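Plultero旧玩具回收点二月扩容 分拣台增至20个

Plultero的旧玩具回收点二月起扩容，分拣台由原来的12个增加到20个，收件时间延长到晚上七点。回收点由Cimo商场提供场地，设在地下一层东侧，原先是一间储物房，入口在停车场电梯旁边。

上一季回收点收到玩具1088件，其中600件经过清洗和检查后重新送出，去向包括三家社区游戏室和一家儿童医院的候诊区。剩下的一部分还在等配件，一部分因为破损或缺少关键零件，拆解后按材料处理。塑料件交给Massawe处理厂，布料和填充物另行打包。

收来的东西种类很杂，布娃娃、塑料娃娃、套圈、沙滩玩具、积木、拼图都有。以前居民送来的玩具直接倒进大箱，分拣时要翻找很久，小零件常常压在箱底，和别的玩具混在一起。扩容以后改用浅口的敞口箱，每箱只放少量物品，大小不同的玩具摊开摆放，娃娃和硬质塑料玩具可以同箱，带电池的必须单独放。

箱子装好后贴上编号，按到件先后排在架上。娃娃类先看衣服和缝线，再看手脚关节；硬塑料类先看有没有裂口和毛边。吊牌和纸标签在登记之前一律不剪，登记时要核对上面的适用年龄和材质。标签字迹看不清的，归入“待查”一栏，由负责清洗的人按布料和塑料的情况决定用什么办法洗。 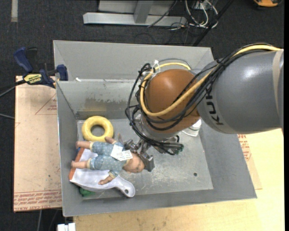 娃娃身上的衣服需要事先脱下来洗吗？

能脱的请脱下来，和娃娃装在同一个袋子里；缝死在身上的不用拆，回收点会连同娃娃一起处理。

清洗分两种。布面和带衣服的娃娃用低温水手洗，晾在通风的架子上，不进烘干机。套圈、小铲一类的塑料玩具用中性洗涤液擦洗，再用清水冲净。洗完之后放置一晚，第二天上午复查，合格的装入透明袋封口，袋外写明品类和日期。

这次扩容还添了一排货架，由Skulline仓储公司供货，共60个格位，每格放一箱。此前箱子只能摞在地上，取下面一箱就要把上面的全部搬开。新货架最高一层不放重物，木制积木和大件玩具车都放在最下层。

回收点提醒，送玩具前请先把电池取出，散装的小零件用小袋装好扎紧，不要用胶带直接粘在玩具上，胶痕很难去掉。有异味、发霉或者沾有油漆的玩具不收。毛绒玩具本月照常接收，每户每次限送一袋。儿童推车和学步车体积较大，暂时没有地方存放，恢复接收的时间会贴在入口处。

需要领取玩具的社区游戏室可以到现场登记，写明所需品类和使用儿童的年龄段，回收点按登记顺序配发。领取时请自带箱子或布袋。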